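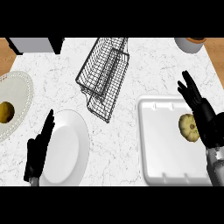 Two black robot hands over a white marble worktop, with a plate to the left.

Mutbridge Women's Handball: Review of the Season to Date

Posted 3/24/20

Regular readers will be aware that all fixtures in the regional handball league have been suspended until further notice. The Mutbridge first team had played 14 league matches when play was halted, and it is not known whether the remainder will be rescheduled. I have therefore decided to publish my review of the season now. Should the league resume, I will add a further report covering the outstanding matches.

The views given are mine alone and do not represent those of the club.

League position

Mutbridge stand second in the table, four points behind Zudwood and with one match in hand. This is a considerable improvement on last season, when the team avoided relegation only by virtue of goal difference. Skistum are third and remain close enough to make second place uncertain if play continues.

The autumn results were uneven. The opening fixture was lost heavily at Skistum, where the side gave away possession repeatedly in the first ten minutes and did not recover. Two narrow home wins followed, neither of them convincing. The turning point in my opinion was the draw at Zudwood before the winter break. Mutbridge were behind for almost the whole of that match and equalised from the seven-metre line with the final throw. The players were visibly more confident when the league restarted, and the results since then have been very good.

Defence

The head coach, Yaroslav Bondarchuk, moved from a flat 6-0 defence to a 5-1 formation during the winter break. I had reservations about this change and set them out here in January. The advanced defender has a great deal of ground to cover, and it seemed to me that the wings would be exposed against quicker opponents.

Those reservations have proved to be largely mistaken. The advanced defender has disrupted the opposing centre back in nearly every match, and several sides have been reduced to hurried shots from distance. The wings have been exposed on occasion, most clearly in the second half of the home match against Skistum, but the goalkeeping has been of a sufficient standard to limit the damage. Bondarchuk has also been willing to return to the flat formation late in matches when the team is tired, and I consider this sensible.

Discipline remains a concern. Too many two-minute suspensions have been given away for pulling from behind at the fast break, and on two occasions the team has been reduced to four court players. Mutbridge were fortunate that neither occasion cost them the match.

Attack

The left back has scored 63 goals, more than any other player in the squad. Her shooting from nine metres is the first thing that visiting teams prepare for, and by February most of them were sending a defender out to meet her early. The response was slower than it should have been. For several weeks the attack continued to pass through her regardless, and the right side of the court was scarcely used.

By March this had been corrected. The line player was receiving the ball more often, usually on a bounce pass from the centre, and the right wing had begun to finish from narrow angles with some regularity. I would still like to see a greater variety of movement when the opposition plays with a seventh court player and leaves its goal empty. Long throws at an unguarded goal are available to any side that wins the ball cleanly, and Mutbridge have attempted very few of them.

The Ostapchuk Cup

The cup run ended in the quarter-final with a one-goal defeat away to Zudwood. There was disappointment among the travelling supporters over a line decision in the closing minutes. I was seated at the opposite end of the hall and am unable to offer a useful opinion on it. The referees were close to the incident and gave the decision promptly.

What can be said with more certainty is that Mutbridge missed three seven-metre throws in the first half. A side that does this in a knockout match away from home will usually lose. The throws were taken by three different players, which suggests that no order had been agreed beforehand.

Attendances

The most encouraging aspect of the season has been the support. The final home match before the suspension was watched by 115 people, the highest figure I have recorded since I began keeping these notes. The side stand was full and a number of spectators watched from the gallery. Entry has been kept free for under-16s and I hope that this will continue.

I would repeat my earlier request that the scoreboard be repaired. The visitors' tens column has not worked since October — supporters seated behind the away bench have had to keep their own count.

Outstanding matters

No announcement has been made on promotion. The options open to the league appear to be a resumption in the summer, a final table based on the matches already played, or the cancellation of the season altogether. The second of these would favour Zudwood and the third would favour no one at the top of the table. If a final table is to be drawn up, I would ask that it take account of the uneven number of matches played — an average of points per match would be the fairest method.

Season ticket holders should retain their tickets. Training for all age groups has stopped and the hall is closed. Players have been given individual fitness programmes to follow at home, and the juniors have been sent ball-handling exercises that can be carried out in a small space.

Corrections to the results listed in the right-hand column may be sent to me through the contact page. The score of the away match at Skistum was entered the wrong way round until last week and has now been amended.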